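土曜 作業ノート/Prerninano 次期の機材計画

Strickland から見積の改訂版が来た。手持ちグリッパ2組目の一式、交換用の指、ケーブル類、架台まわりの部材、全部入りで 2,674千円(税別)。前の版より項目の分け方がずっと細かくなっていて、読んでいて楽しい。一式いくらでまとめられていた行がばらけたので、ようやく「何を今期に買って何を来期に回すか」を行単位で考えられる。午後はほぼこれをいじって終わった。作業台のほうも並行して使っていたので、気づいたことを混ぜて書いておく。

まず前提の整理。Prerninano の次の段階では両手作業を 1,000 本録るのが目標で、最初の区切りが 200 本。区切りのところで一度止めて、指の減り具合とケーブルの傷みを見て、残りの発注量を決める。前に相談したときは最初から全量を発注する案だったけれど、分けたほうが絶対にいい。指の形はまだ変えたくなる気がしている(というか自分はもう変えたい)。古い形の在庫が棚に山になるのは避けたい。

見積の行を自分なりに三つの箱に分けた。

A:ないと始まらないもの
・手持ちグリッパ 左右1組
・カメラ取付板と固定ねじ
・信号ケーブル(長いほう)
・交換用の指 初回分

B:あると確実に速くなるもの
・予備の左右1組
・天板をもう一枚
・架台に足すアルミレール
・照明の追加

C:夢
・Drimus の小型アーム2台
・それ用の台座
・安全柵の組み替え

C を消さずに残しておくのは大事だと思っている。Drimus のカタログを見ていると、いま手で録っている動きがそのまま載る絵が浮かんで、かなりわくわくする。ただ今期の額には入らないので、A と B を買うときに C の邪魔になる寸法を選ばない、というところまでにする。レールの溝幅だけは先に決めてしまうと後で効いてくるので要注意。 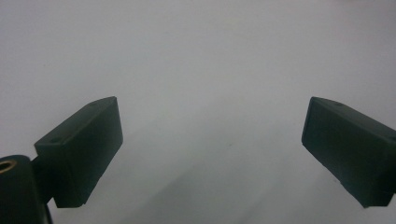
交換用の指を何組頼むかが、今回いちばん悩んで、いちばん面白かった行。単価は数で大きく変わり、Strickland の表では 100 組のところに段差がある。そこまで行けば一組あたりがぐっと下がるのだが、上に書いたとおり形を変える可能性があるので、いきなり飛びつくのは怖い。で、いまの指を改めて眺めると、角ばった塊で、内側が広い平面、上の細い面に小さな丸穴が開いている。この穴の位置さえ動かさなければ、内側の面だけを別部品にして貼り替える作りにできるんじゃないか。そうすると本体は安心してまとめ買いできて、形を試したい部分だけ少量で済む。付け根側の丸い筒のほうには真鍮色のねじ入りの輪が入っていて、こちらは指とは別の行で見積もってもらえるか聞きたい。まとめて一部品扱いだと、指を替えるたびに金具代まで払うことになる。

貼り替え式にした場合の心配は厚み。面を一枚足すぶん、閉じたときの位置がずれる。開き幅の校正値を左右で取り直すのは大した手間ではないものの、過去に録った分と混ぜて学習に使うときに面倒が出そう。対策としては、(1)足す厚みだけ本体を削った形にする、(2)録画ごとに指の版番号を必ず残す。両方やる。版番号の欄は今日のうちに記録表へ足した。空欄のまま保存できないようにしてある。

同じ部屋で使う Cloldale 側の担当とも、部材を一緒に頼めないか相談中。あちらは架台の部品が主で、アルミレールの長さの刻みが合えば送料が一回分浮く。返事待ち。あちらの希望納期のほうが早いので、合わせるならこちらの B を少し前倒しにする必要がある。天板とレールだけ先、というのはありだと思う。

物のほうの予算も忘れないこと。グリッパの値段に気を取られて、掴む対象の費用をいつも見落とす。対象物リストは次のように決めた。

・箔の菓子袋(柔らかい、光る、しわが寄る)
・半透明の樹脂容器(輪郭が取りにくい、側面に筋)
・布もの 小さめ
・硬い小物 いくつか

菓子袋は消耗品と考える。角が折れてくると別の物みたいな見た目になるので、録画のまとまりごとに新しいものへ替えたい。単価は安いが 1,000 本まで行くならばかにならない。しかも途中で包装の柄が変わる恐れがあるから、同じ柄でひと箱確保してしまうのがよさそう。食べるのは録り終わった後で!(自分に言っている)

容器のほうは逆に、ほとんど減らない。ただ白い台に白い半透明なので、見え方としてはいちばん手ごわくて、個人的にはいちばん好きな対象。条件を振るために色違いの天板シートを何枚か買う案を B に足した。紙なら安いし、汚れたら替えればいい。まずは濃い灰色と木目の二種類で見積をもらう。

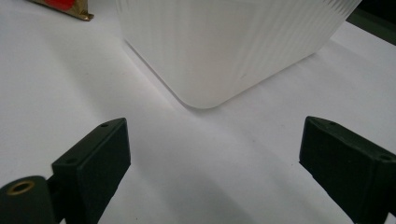
リブ付きの半透明容器の手前で指を開いたところ。奥に金色の袋。

照明の行についてメモ。手前側の台の面が灰色に沈んで、奥のほうが明るい。手先のカメラから見るとこの差がけっこう大きい。照明を足すなら手前の左右から柔らかく当てたいが、強い灯りを買うと今度は箔がぎらつくはずなので、明るさを絞れるものが条件。点光源はやめて面で光るものにする。見積の品番は明るさ固定のタイプだったから、ここは差し替えをお願いする。値段は上がるだろうけど、後から布をかぶせてごまかすことを思えば安い。

とはいえ、明るさのむらを全部なくすのがいいのかは迷っている。将来 Drimus のアームを置く場所が理想的な照明になるとは限らないし、多少の影はあったほうが後で助かるかもしれない。なので、最初の区切りまでは今の灯りのまま録り、照明は B の中でも後半に買う。先に買って「明るいデータ」だけが溜まるのはもったいない。

ケーブル。地味だが今日いちばん納得した買い物候補。左右それぞれのグリッパから黒いケーブルが手に沿って下りてくるので、長さと硬さがそのまま手首の動かしやすさになる。見積には標準品しか載っていなかったが、問い合わせたら柔らかい被覆の品もあるとのこと。差額はそれほどでもない。これは迷わず柔らかいほうにする! ついでに予備も左右で2本ずつ。抜け止めの金具も要るが、手首の内側に当たらない形を選ぶこと。床側の余りを巻いておく部材も安いものでいいので足す。

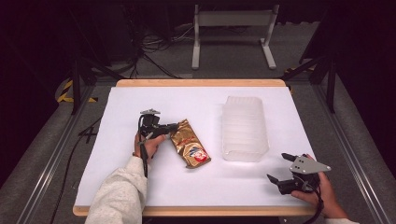 両手での作業。左で金色の袋、右のグリッパは開いたまま。

作業台の寸法も、機材計画の一部として決めておきたい。両手に一つずつ持って、間に袋と容器が載る。この二つならいまの台で気持ちよくできるけれど、リストの対象を四つとも並べるとなると奥行きが欲しくなりそう。台そのものを替えると架台の幅まで変わって、レールも買い直しになる。それは予算的に避けたいので、天板だけ奥に延ばす形を図に描いてみた。奥側には白いスタンドの足があるので、そこに当たらない範囲で。来週、紙を切って実寸で置いてみる。延長分は Cloldale 側の部材の余りでいけるかもしれない。

床のほうは黄色と黒のテープの位置を動かさずに済む案にしたい。C の安全柵を組むときに改めて測り直す予定だし、二度貼り直すのは面倒。

発注の順番、いまの案:

一回目 A の全部(ケーブルは柔らかい品に変更)、天板シート、菓子袋ひと箱
二回目 予備の左右1組、レール、天板の延長
三回目 指の本体まとめ買い、照明

三回目は 200 本超が録れて、指の版が固まってから。貼り替え式がうまくいけば 100 組の段差に乗れるし、だめなら少量で我慢する。2,674千円のうち一回目で使うのは半分に届かない見込みなので、途中で考えが変わっても身動きが取れる。この余裕があるのは気分がいい。

Strickland への質問(月曜までにまとめて一通で送る、と書きかけたが今夜送る)
・指の本体と筒側の金具を別の行にできるか
・内側の面だけ別部品にした場合の図面の出し方、最小の数
・単価の段差は分納でも効くか
・照明を明るさ調整できる品に替えた場合の差額
・柔らかいケーブルの納期
・見積の有効期限を延ばせるか

三つ目がいちばん大事。分納で 100 組の単価が通るなら、三回目を待たずに半分だけ先に押さえる手もある。通った場合の配分表も作りかけてあるので、返事が来たら数字を入れるだけ。

残り:
・貼り替え面の素材、手持ちの端材で三種類試す。厚みを測って版番号の横に書く
・天板延長の図、奥行きの数字がまだ仮
・Drimus の台座の穴ピッチを調べて、レールの溝幅と突き合わせる
・記録表の版番号欄、過去分をどう埋めるか未定。とりあえず「旧」で統一しておいた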